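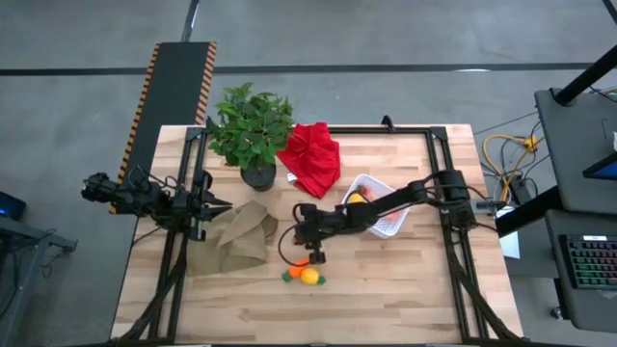
10/5/26 — grasp planner, right arm

Merged Golnar's branch this morning. The planner now scores candidates on the filtered cloud instead of the raw one, and the approach vector is checked against the basket mesh before IK runs. Before the merge the right arm would pick a grasp on the lattice about as happily as on whatever was inside it.

Ran 30 plans on the toy fruit with the left arm parked. 16 came back with a valid path on the first seed. Most of the rejects were wrist collisions with the basket rim, so the margin in the config is probably too fat. Dropped it to 2 mm, not rerun yet.

Segmentation still merges the cloth with the tabletop when it is tan on light wood. Red cloth is fine. Noelia thinks it's the depth threshold and not the color weights, and I'm inclined to agree.

Timestamps: the wrist stream was stamped in local time and the planner wants Unix time. Fixed in the bridge node. Old logs up to run 357 still have the bad stamps — don't replay them against the new build.
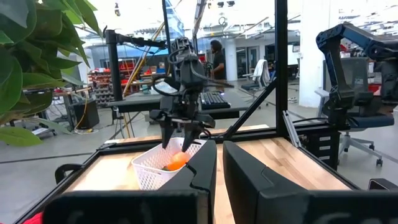 Left wrist view, other gripper at the basket.

The left fingers take up a lot of the lower half of this view. Need a static mask for them before the cloud goes to the scorer. Begoña has one from January, but it was made for the old finger geometry.

To do: rerun with the new margin, redraw the mask, ask Olga where the Tejada configs went.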